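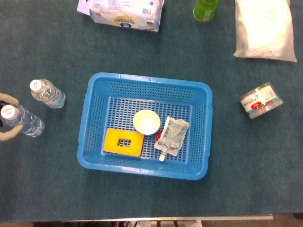

Plevville Horse Owners and Breeders Association
Minutes of the October general meeting
Reading time: 2 minutes

The meeting came to order at 6 in the evening in the upstairs room at the Plevville track, and the chair thanked everyone for coming out on such a raw night, with a special welcome to the members who had made the long drive over from Workach. The minutes of the last meeting were accepted with one small fix: the yearling sale at Workach was a one-day sale, and we had it down as two.

Foal registrations. The secretary reported 334 foals registered with the state-bred program so far this year. This was met with a good deal of pleasure around the room, as many of us remember much thinner years. Members were kindly reminded that late papers do hold up the whole list, and that a blood sample sent without the mare's papers will be mailed right back.

Stakes schedule. We then had a long and mostly cheerful talk on next season's races for state-breds. The racing office has offered 5 stakes, the same as this year, and would like to move the Ralow Stakes for two-year-old fillies up to late summer. Several trainers felt this was asking a lot of young horses, and one breeder said (to some applause) that her fillies are barely sensible by fall, let alone in August. Others liked the idea of more time between the Ralow and the Kaewmanee Handicap, so that a filly could run in both without being rushed. After everyone had been heard, and one or two of us heard twice, it was moved and seconded to ask the racing office to leave the Ralow where it is for another year. Carried, with 5 against.
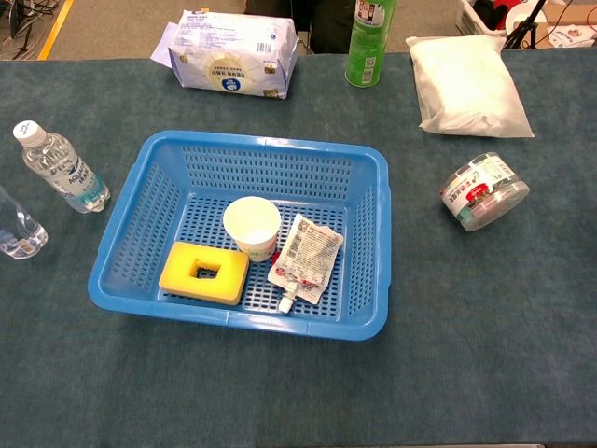 The question of entry fees for the Kaewmanee was put off until the winter meeting, when we hope to have the purse numbers in hand. Members with strong feelings are welcome to write them down and send them in beforehand — short letters are read with just as much care as long ones.

Backstretch matters. The wash stalls by the far barn are draining poorly again, and the track has promised to send someone before the fall meet closes. A member asked whether the training track could open a half hour earlier on race days. The chair will take this up with the track superintendent and report back.

Awards dinner. It will be held at Workach again this year, and the kitchen there has agreed to do the pot roast. Please send in win photos of your horses early, with the horse's name on the back.

There being no further business, the meeting closed at 8:15. Coffee was served, and the talk about two-year-olds went on well past it.

Respectfully submitted,
The Secretary

Contact the association office | Copyright Plevville Horse Owners and Breeders Association | Back to top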